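Lighting walk-through for the Pridilia office, with my comments as I went

Okay, so this is the spring lighting check. I do one every April, and I write my remarks right next to each item so I don't have to decode my own handwriting later. Theda Hinrichs did the electrical side on her own sheet, so if you want breakers and wiring, ask her for that one! 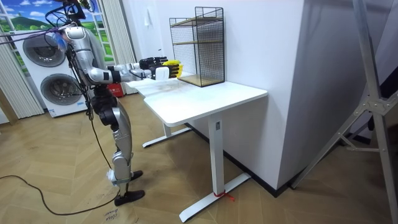 Workplace Lighting Group - Pridilia, second floor

Date of check: Apr 27, 2020
Checked by: Ilse Mühlbauer

1. Ceiling fixtures all lit, no flicker
Mostly OK. The long fixture outside the copy room takes a few seconds to make up its mind, and it buzzes when it finally does. I've put in order 826 for a new ballast. Everything else came on right away.

2. Covers and diffusers clean and seated
Needs work. The one by the stairwell has slipped at one corner (I could push it back with a broom handle, but it dropped again before I got to the end of the hall). There are also bugs in the kitchen one. Sorry, but there are.

3. Exit signs readable from the far end of the hall
OK. I walked it both ways with the overheads off, and the green is nice and bright.

4. Emergency lights hold on battery
One fail. We leave them on test for 20 minutes and the unit near the back door gave up early. It's a Kakex, same model as the others, so I'm guessing it's just a tired battery. Please don't hang coats on it in the meantime.
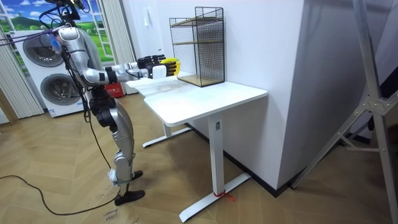

Second floor, white desk.

5. Desk lamps: cords, plugs and switches
OK except for two. One Plasari lamp has a nick in the cord close to the base, and I tagged it and took it away, so if yours is missing, that's me. The other just has a loose switch - it works, but you have to hold your tongue right.

6. Bulbs match the wattage on the socket label
OK. I found a bulb in the reading corner that was way too strong for its shade and swapped it. The shade was already a little brown on the inside, so please, please read the label before you borrow one from the supply closet.

7. Glare on screens
Better than last time. Turning the track heads toward the wall really helped, and I got compliments on it! The corner by the west window is still bad late in the day. Khoury is sending a quote for blinds and I'll pass it along when I have it.

8. Accent lights clear of paper and fabric
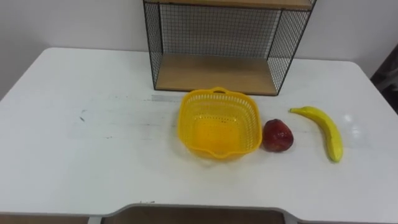
OK in the lobby. The spot over the big watercolor was aimed a bit low and was hitting the top of the bulletin board, so I tipped it up. It runs hot, that one, and I'd love to change it to an LED when there's money.

9. Spare bulbs on hand
Low. We're down to 3 of the long tubes and no candle bulbs at all.

To do before the next check: replace the battery in item 4, fix the stairwell cover, order tubes. Theda has the ladder key until the end of the week.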